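Calado: notes for the film club talk, August 11, 2018

Two clips, then questions. Keep the intro short!
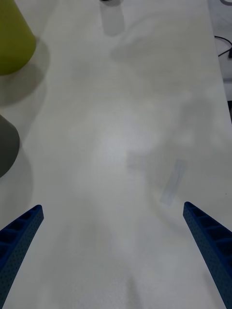 Opening

Hello, thanks for coming. Ask who has seen Calado before (hands up). Say how I found it: second-hand disc, no subtitles on the cover, bought for the title. Watched it again the next night.

The story, no spoilers

A sound engineer is hired to clean up old tapes for a shipping firm, Wendunex, and hears a voice he knows. Stop there. Don't mention the ferry.

Why I love it

The first 50 minutes hardly raise their voice, and I was gripped – all those corridors, that awful lift music! Then the dinner at Hovness, 52 shots in one small room, and you always know who is looking at whom. PLAY CLIP 1.

The plot does get knotted. I lost track of the second set of tapes on my first viewing and it didn't spoil a thing.

The ending

Careful here. Talk about the sound only: the hum from the opening titles comes back, much lower. PLAY CLIP 2, stop at the door closing.

If there's time

Trirovness, the follow-up. Looser, funnier, shot on far less money. Only 300 discs were pressed, so mine can be borrowed. We're showing it in October.

Questions. Lights up first.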